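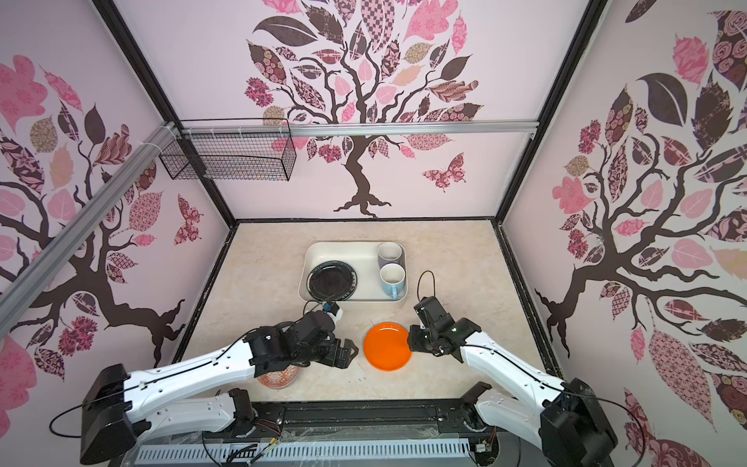 ## Soup Monday is back!

The first leek soup of September, and I'm so happy I could sing. I bought the leeks at Pladinton market — 3 fat ones, still muddy — and cooked them very slowly in butter for 18 minutes with the lid on. Then potatoes, stock and lots of pepper.

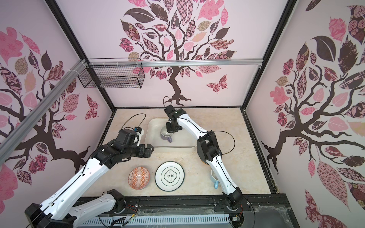 *Lã*

I tried it with barley as well and loved it! It gets thick overnight, so keep some stock back. Next week I want to do the Jovanlow pea one, with mint and the end of a ham.
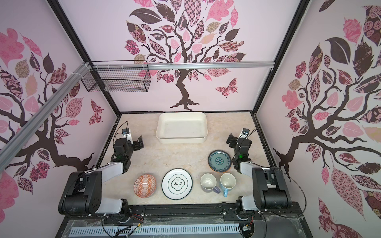 A reader wrote in to say that barley should be soaked first, and that the green tops of the leeks are too good to throw away. I'm trying both on Monday.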